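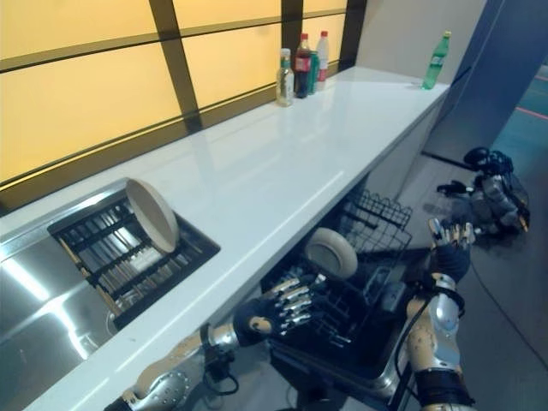 Plates on edge, one in the dishwasher's upper rack and one in the wire rack in the sink.

Home | Kitchen | Laundry | Workshop | Tips A–Z | Contact

Print this page | E-mail this page

Getting more out of a dish rack (and a dishwasher)

I ran a dishwasher the wrong way for years. I'd jam everything in, press start and then complain about the plates! These days I'm a bit fussier, and most of what I've picked up is small stuff.

Stand plates up on edge, always. A plate lying across the tines holds a puddle on top and shades whatever is under it. Pull the rack all the way out before you load or unload – reaching in over a half-open rack is how I chipped two of my good Lamex plates last April.

Upper rack or lower? Small and medium plates are fine up top if the spray arm can still turn. Give it a spin with your finger before you close the door. Tall dinner plates go down below in mine, but racks differ, so try one plate first.

I like keeping a wire dish rack right in the sink. The drips go down the drain and my counter stays clear (mine is long and white and shows every single water ring). Get one that leaves room at the side for your hand and a sponge. My old Masix rack took up the whole basin and I ended up filling the kettle in the bathroom.

Chopsticks, wooden spoons and anything bamboo I wash by hand and dry with air on both sides. Leave them in a pile and they go fuzzy and smell odd. A wipe of food-grade mineral oil every 4 weeks or so keeps mine nice.

Unload the lower rack first. Cups up top collect water in their little hollow bottoms, and one bump sends it all over the dry things below.

Soda bottles can live at the back of the counter, against the wall, away from where you set down wet dishes. I used to park them next to the sink and the labels peeled off in strips – yuck.

For a shiny white counter, dish soap and warm water, then a dry cloth straight after. I tried the Grillum spray and went back to soap. It streaked under the light and I had to buff the whole thing twice.

321 readers have marked this tip as useful.

This site uses cookies to remember your settings. OK | Read more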